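Slide 8: looking after the Muderex handhelds

Start with the pads. (Wait for the groan from anyone who has changed one.) Rubber cup outside, black mesh inside, and the mesh is what gives up first. We had 314 swaps logged by September, and I did my share of them with a butter knife.

Two rules. Wipe the housing before you open it. Never borrow a pad from the next unit, however nicely it asks.

Slide 9: the Lokel calibration routine

The manual says 31 minutes. Pause here. Allow roughly double if the white marks on the housing are scuffed, and longer if someone has tidied the bench.

Mention the Stastivard spares drawer, and that it locks. Do not mention where the key is.

If there's time, the Pearce screw story. If not, straight to questions.

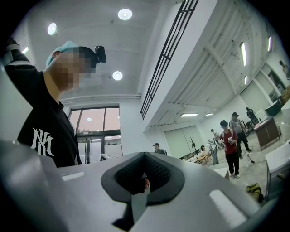
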